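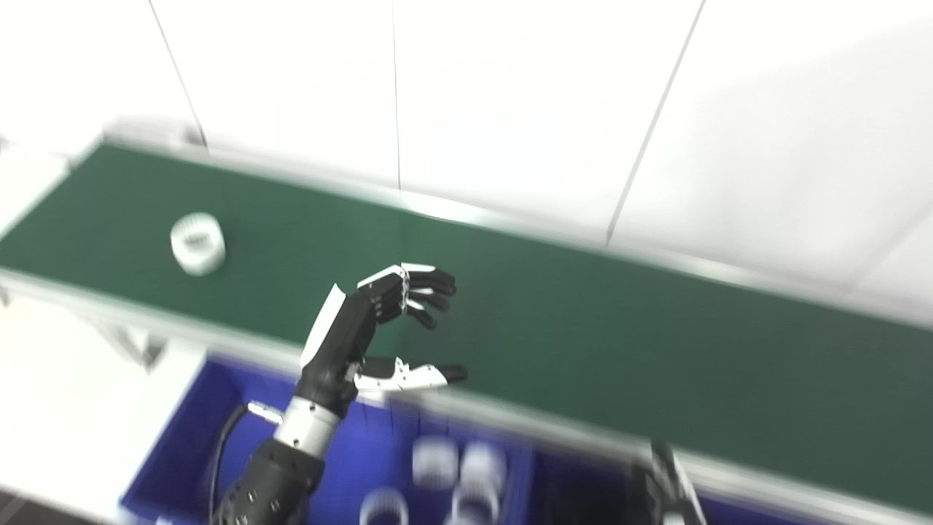
Belt conveyor

A belt conveyor is a machine that carries goods along on a moving loop of flat material, the belt, stretched between two or more rollers. It is among the simplest ways of shifting things from one place to another, and one of the most adaptable. The same basic idea moves parcels, bread rolls, gravel, suitcases and the weekly shop.

How it works

One roller, the drive pulley, is turned by a motor and pulls the belt round by friction. At the far end a second roller, the tail pulley, sends it back underneath. Between the two, the loaded side of the belt either slides over a flat plate (a slider bed) or rides on a row of small free-turning rollers. Slider beds are quiet and steady, and suit small items that would wobble over rollers. Roller beds cause less drag and are preferred for heavy loads and long runs.

A belt has to be tight enough to grip the drive pulley, but too much tension wears out the bearings. It also has to run straight. Keeping it in the middle is called tracking, and there is a lovely trick to it: many pulleys are made very slightly fatter in the middle than at the ends, and a flat belt will climb towards the fattest part and stay there all by itself!

Belts

Light belts are usually made of woven fabric coated with PVC, polyurethane or rubber. Green is a familiar colour for general factory work, while white and blue are common where food is handled – blue especially, as very few foods are blue and a stray scrap of belt is easy to spot. The surface may be smooth, for goods that need to be slid off sideways, or rough for goods that must be carried up a slope. Steep conveyors often have raised bars, known as cleats or flights, to stop the load rolling back.

Frame and side rails

The frames of small conveyors are often built from aluminium sections with grooves along their length. Brackets, legs and sensors can be bolted into the grooves at any point, so a line can be changed in an afternoon with little more than a hex key. Low rails along each side keep round or lively items from wandering off, and taller guides can be fitted to nudge goods into single file.

Picking and sorting

Where items are taken off along the way, bins or crates are placed beside the belt, generally with their rims at or below the level of the near rail so that things can be dropped in without being lifted over an edge. Stackable plastic bins are the usual choice, and colour can be used to tell one kind of contents from another. Spacing matters a great deal. Items that arrive singly, with clear belt on either side, are far easier to pick up than a jumble, and many lines run two belts end to end, the second a little faster than the first, purely to open up the gaps.

Care

Dust and crumbs on the underside are the commonest cause of slipping and poor tracking. Scrapers or brushes near the pulleys help, but a regular wipe-down with the power isolated is still needed.

See also: Roller conveyor, Bucket elevator, Moving walkway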